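About Us

Vastier Language House is a small school for adults who want to speak, read and write English better. We are in Rorkville, on the second floor above the old savings bank, and we have taught here for 26 years. The entrance is on the side street, beside the bicycle racks.

The school was started by Jana Rathjen, who came to this country with a teaching diploma that no office would recognise and a good knowledge of three languages, none of which was English. She learned it slowly, from the radio and from her neighbours. When her first pupils asked her to teach them, she answered that she was still learning herself. They came anyway. The first lessons were in her kitchen, with eight people at the table and the coats on the bed.

I am Erdal Öztürkmen and I was in the second group. Today I am the director of studies, and I also write the texts for this website, so if you find a mistake here, please tell me at the front desk and I will correct it with pleasure.

What we teach

Our courses go from complete beginner to the level where you can write a report for your manager or follow a lecture at the college. We have day groups, evening groups and a slow group for people who have been away from school for many years. The slow group is the one I like the most to teach. We spend a full term on things like the telephone, the doctor, the letter from the landlord, and the difference between "I will" and "I would", which is small on paper and large in life.

We also have special courses for work. There is English for care homes, English for kitchens, English for drivers, and since last May a course in technical English for people who are employed in workshops and laboratories. In this course the students learn to explain a task in the right order, to ask when an instruction is not clear, and to write a short note for the next shift.

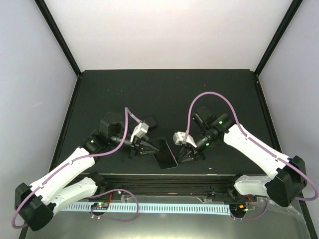 Two arms and a phone.

How we work

A group at Vastier has never more than eight students. This is the number from the kitchen table and we have kept it. In a larger group the quiet ones can hide, and I know this well because I was a quiet one.

We do not begin with grammar. We begin with what the student needs to say this week. If somebody has a meeting at the school of her daughter, we practise the meeting. Afterwards we look at the sentences together and find the grammar in them. Some students would like more rules from the first lesson, and for them we have a grammar hour every second week, free of charge, where Jana answers everything — also the questions to which the answer is only "it is like that in English".

Homework is short. We ask for one page of writing each week, by hand or typed, and a teacher reads every page and gives it back with comments. We do not use marks or stars. At the end of the term you sit down with your teacher for a talk about what became easier and what you would like to do next.

Our teachers

Half of our teachers grew up with English and half learned it as adults. We think a good school needs both. The first can tell you how a sentence sounds, and the second remember which part was hard. All of them have a teaching certificate, and new teachers visit the lessons of a colleague for one full term before they have their own group.

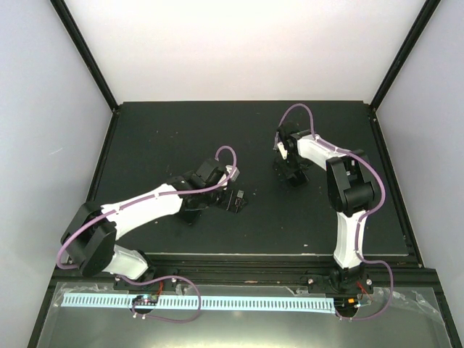
The library is the other thing of which we are proud. It has 900 books, almost all of them donated, and you can take any book home without signing for it. Most come back. The favourite at the moment is a series of detective stories that are set in Zavham, and there is usually a waiting list for the fourth one.

Costs and places

About the money we try to be clear. The price of a course is the same for everybody and includes the books and the tea. If you cannot pay it at once, you can pay in parts, and you do not need to explain the reason. The Lambrechts Fund, set up by the family of a former student, pays for a number of free places each year. In total 200 students were enrolled last year, in all groups together.

Visiting us

Come and sit in a lesson before you decide. You do not need an appointment for this, only ring the lower bell and say which group you would like to see. The office is open from 9 am, and in the evening until the last group goes home. There is a lift, but it is slow and it prefers the third floor, so please press the button twice.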